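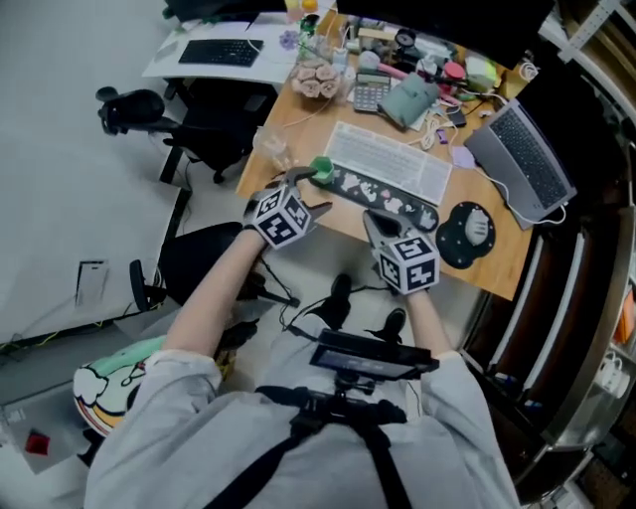 Ollano Forums > Furniture and joinery > Finishes

Thread: Oiled desk top going tacky where forearms rest
Started 18 Nov 2019
Views: 2,622

quarter_sawn
Thread starter

I have an oak desk top, solid staves, 132 cm wide, bought unfinished from Lockwood and finished at home with Tustano hardwax oil in satin. It has been in daily use since August. The surface is sound over most of its area. Along the front edge, where the forearms rest when typing, it has become slightly tacky and has gone darker. The tackiness is worse by the evening and worst in short sleeves. Wiping with a damp cloth makes it feel better for a day or so.

Application was as on the tin. Sanded to 150 grit, dust removed with a vacuum and a tack cloth, first coat brushed on thinly, left overnight, second coat the same. It was in use within the week.

Questions:
Has the oil failed, or is it dirt?
Can the front strip be treated alone without leaving a visible line?
Would a film finish have been the better choice for a desk?

mortise_gauge

Probably both. Skin oil and sweat soften most oil-based finishes if they sit on them for long enough, and a softened finish then holds dirt, which looks like darkening. The usual test is white spirit on a clean white rag, rubbed over a small part of the bad area. Grey or brown on the rag with the surface firm afterwards means it was dirt. If the rag drags and the surface stays soft, the finish has gone.

Do the test at the front and again at the back where nothing touches the desk. Without the second patch you have nothing to compare it with.

plane_iron

I would look at cure time first. Dry and cured are different states. Hardwax oil can be handled the next day and takes weeks to reach full hardness, longer in a cold room or on oak, where the tannins can slow it down. "In use within the week" is the most useful line in the original post.

What was the room temperature when you applied it?

quarter_sawn

Unheated room, but it was summer, so I doubt temperature was the cause. Window open throughout.

I have now done the rag test. At the back: rag stays clean, surface firm. At the front: rag comes away brown and the surface is better, though it still drags a little compared with the back. So some of each, as suggested above.

grainfiller

The grit matters too. 150 leaves a fairly open surface, which takes up more oil and gives a tougher finish on a floor. On a desk the open texture also holds skin grease, and you can't wipe it out of the pores. I take table tops a step or two finer and accept that less oil goes in.

The opposite mistake is to go so fine that the oil sits on top. It then never bonds properly and comes off in patches.

plane_iron

Disagree with that as a cause here. The back of the same top was sanded the same way and is fine. If coarse sanding made the surface tacky it would be tacky all over, only less so. All the grit changes is how quickly it gets dirty.

grainfiller

The back isn't being touched. I said it holds grease, and there has to be grease for it to hold. We are describing the same thing.

plane_iron

Then we agree on the cause and differ on whether to resand the whole top. I wouldn't. It is a lot of dust for a fault confined to a strip.

varnish_or_nothing

Third question first. Yes, use a film finish. A desk gets more skin contact than any other piece of furniture in the house apart from chair arms and the handrail. Oil is a poor choice for all of them. I have Cirkard two-pack polyurethane on mine and it has needed a wipe with washing-up liquid and nothing else.

A two-pack cures by chemical reaction and sweat does not soften it. Hardwax oil is a soft finish with good marketing.

mortise_gauge

Two-pack is harder, agreed, but there are points against it for this job. It needs a proper respirator and good extraction, and most people finishing a desk at home have neither. When it does wear through at the front edge, and it will in time, you can't patch it. You strip the lot. Oil wears sooner and can be renewed in an evening. Which is better depends on how often you are willing to do the work.

A water-based floor lacquer sits between the two. It resists skin oil fairly well and is easier to live with while you are applying it. It does look flatter and paler on oak. Some people dislike that, so do a sample board.

varnish_or_nothing

Mine hasn't worn through. I would also question "an evening". You have to clean it, let it dry, abrade it, oil it, buff it off and keep your arms off it for a good while afterwards. On a desk that someone works at, the waiting is the expensive part.

small_shavings

Has anyone considered that the cleaning is doing the harm? I had the same symptom on a beech top. I was wiping it each morning with an antibacterial kitchen spray, and the spray was attacking the wax. Once I changed to plain water with a drop of mild soap the tackiness didn't come back after the next coat. Hand cream is another one. So is sun lotion, which would fit with August.

quarter_sawn

No spray. Water only. Sun lotion is possible for the first few weeks, I hadn't thought of it.

I should add that the front edge is square with only a light chamfer, so the arms press on a narrow band. The dark strip follows that band closely.

mortise_gauge

That helps. Pressure on a sharp edge wears through any finish sooner, because the coat is thinnest there to begin with. Liquid finishes pull back from a corner as they dry. A rounded front edge holds a more even coat and is kinder to the arms. If you are going to work on the front anyway, take a block plane to it and put a proper round on it before you refinish.

On doing the strip alone: possible with oil. My order of work:

Wash the whole top with mild soap and let it dry overnight.
Clean the front strip with white spirit, changing the rag often, until the rag stays clean.
Abrade the strip with the grain, fine paper, on a block. Stop at a joint between staves. Don't stop in the middle of one.
Give the whole top a light rub with a fine pad.
Oil the strip very thinly and wipe off all you can. Leave overnight.
Oil the whole top, strip included, just as thinly. Buff.

The last coat over everything is what hides the edge of the repair. Stopping at a joint hides the rest, as neighbouring staves differ in colour in any case.

Rags soaked in this stuff can catch fire by themselves when they are bundled up. Lay them flat outdoors to dry, or put them in water.

grainfiller

Agree with all of that apart from the white spirit. On a finish that is still partly soft it can spread dissolved wax into the sound area next to it. I would scrape first with a card scraper, lightly, and use solvent only for what is left.

mortise_gauge

Fair point if the finish is very soft. The rag test suggests it is nearly firm under the dirt, so I would still start with solvent. A scraper on a flat top can leave a hollow in inexperienced hands, and a hollow shows in low light from a window.

edge_banding

Cheaper answer: a wool felt or leather desk mat deep enough to go under the keyboard and the forearms. The finish under it stops mattering. I have had the same one for years and it cost less than a tin of oil.

plane_iron

A mat will do, with two cautions. Don't put it down until the finish has cured fully, as it traps solvent and the weave prints into the surface. Avoid rubber or soft PVC backing on any oiled or waxed surface. The plasticiser moves into the finish and leaves a sticky patch that is worse than the one you started with. The oak will also darken with light everywhere except under the mat.

quarter_sawn

Update. Followed the order given by mortise_gauge, with the scraper used only at the left-hand end where it was worst. Rounded the front edge with a block plane and finished it with paper wrapped round a cork block. The strip has now had 3 thin coats against two on the rest. I stopped at the first joint and cannot find the line except by looking along the surface towards the window.

I worked from the kitchen table while it hardened. The front edge now feels the same as the back. Whether it stays that way will depend on the summer, as I work in short sleeves from spring onwards.

One thing I would add for anyone doing the same. The round edge took noticeably more oil than the flat, I assume as it exposes more end grain at the corners. I had to go back and wipe it again after an hour or it would have dried with a ridge underneath.

varnish_or_nothing

Report back next year. My guess is that you will be doing it again.

mortise_gauge

He may well be, and it will take less work than this time if it is washed regularly and oiled before it goes tacky. Once a year on the front strip is about normal for a desk in daily use.

small_shavings

For the soap: buy one without added oils or balsam. Some wood soaps leave a film of their own, and you end up cleaning off the cleaner. Wring the cloth out well and dry the top afterwards.

tenon_and_on

Does any of this apply to veneer? Mine is an oak veneer on board with the same Tustano oil, and the same sticky front edge.

mortise_gauge

The cleaning and oiling, yes. Leave out the scraper and the block plane. Veneer on a made desk is often thinner than it looks, and the front edge is usually a separate strip glued on, so rounding it will go straight through. Use a fine pad by hand only, and try it underneath first.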